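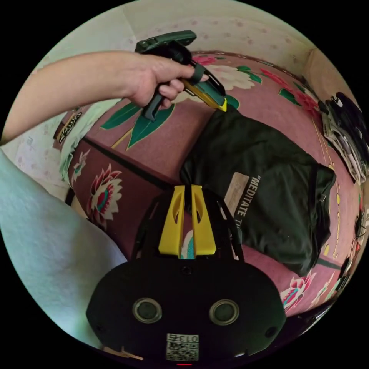
Firden Carbon Steel Comal, 11-inch

Cookware > Griddles and Flat Pans > Comals

Item no. 255
In stock
Pre-seasoned, ready to cook on

I've wanted a comal like this one in the shop for years, and now that it's on the shelf I keep finding excuses to take one home. It's flat, it's plain, it heats up fast, and it makes tortillas puff in a way that still gets a little cheer out of me every time. If you only know comals as "that thing for warming tortillas," read on, because you can do a whole dinner on it.

About the pan

The Firden comal is a round of carbon steel with a very low rim, just enough of a lip to stop a runaway tomatillo. Carbon steel sits somewhere between cast iron and the thin sheet comals you see at street stands. It gets hot in a couple of minutes, it responds when you turn the flame down, and it's light enough to lift with one hand. I have small wrists and a bad habit of leaving my heavy skillets at the back of the cupboard, so that matters to me!

It comes with two loop handles, riveted on. They get hot, so use a towel or a pair of mitts. The two-handled shape also means it fits in the oven and hangs on a hook, and it slides into that narrow slot next to the baking sheets where a long-handled pan never will.

What to cook on it

Corn tortillas, obviously. Press the masa a bit thinner than you think you should, lay it on a hot dry comal, and flip when the edges start to loosen. Give it a minute on the second side, flip again, and press the middle lightly with your fingertips or a folded cloth. Up it goes (usually — the first one of the batch is always a flat one, and that one is the cook's snack).

Dried chiles take only seconds. Anchos and guajillos want to be pressed flat with a spatula until they smell sweet and a little like raisins, then turned once. Take them off before they darken too far or the sauce will be bitter. Cumin, coriander seed and sesame all toast nicely too, though sesame does like to jump.

For salsa, char the vegetables dry, with no oil at all. Tomatoes, a thick slice of white onion, a jalapeño or two, garlic cloves still in their skins. Let them blister and slump and get properly black in spots. Tomatoes can be a bit acidic for the seasoning, so put a piece of foil under them if you're doing a big batch.

And then quesadillas, flatbreads, sopes, thin pancakes, pita from the freezer, halloumi, slices of zucchini. Marin Yordanov, who runs our Saturday flatbread class, uses his for cheese-filled griddle breads and brushes them with butter the moment they come off. I made those four nights in one week last March and I regret nothing.

Charred Salsa for the Comal

Makes enough for a taco dinner, plus some for eggs the next day.

4 ripe plum tomatoes
1 thick slice white onion
2 jalapeños
3 garlic cloves, unpeeled
A small handful of cilantro
Juice of half a lime
Salt

Set the comal over medium-high heat until a drop of water skitters and vanishes. Lay a piece of foil on it for the tomatoes and put everything else on the bare steel. Turn the pieces as they blacken. The garlic will be soft first, then the onion and chiles, and the tomatoes last. Peel the garlic, pull the stems off the jalapeños, and chop it all by hand or pulse it in a blender, depending on how chunky you like it. Stir in the cilantro, lime and a good pinch of salt. Taste it again after ten minutes, when it usually wants a bit more salt.

Details

Material: carbon steel, one piece, with riveted steel handles
Cooking surface: 11 inches across
Finish: pre-seasoned with flaxseed oil
Works on: gas, electric coil, glass top, induction, grill, campfire
Oven safe: yes, any temperature
Dishwasher: no, please!

Using it the first time

Rinse with hot water, dry it right away, and warm it over low heat for a few minutes. Rub on a few drops of neutral oil with a paper towel, then wipe as if you were trying to get all of it off again. That's enough to start cooking. The color will go patchy over the first few weeks, with bronze bits and blue bits and a darker circle in the middle, and it evens out into a deep black as you use it.

On an induction or glass top, start on low and work up. Steel this thin can warp if it goes from cold to full blast.

Cleaning

Most days a wipe is all it needs. If cheese has stuck, pour in a splash of warm water while the pan is still a little warm and nudge it with a wooden scraper. A drop of soap is fine. Soaking is what causes rust, and so is air drying, so put it back on the burner for a minute until it's bone dry.

If you do get a rust spot, scrub it with coarse salt and half a potato, rinse, dry, and oil it again. Mine spent a rainy weekend outdoors at a campsite and came back perfectly well.

Goes well with

Bultton Tortilla Press, cast aluminum
Procházka Beechwood Scraper
Umo Cotton Tortilla Warmer

From a customer

"Bought this to replace a nonstick griddle and I use it twice as much. Chapatis for breakfast, peppers at night. The handles are hot, so believe the page about that. Seasoning looked awful after the first week and lovely after a month." — Kekeli Wumbei

Page updated 25/06/2018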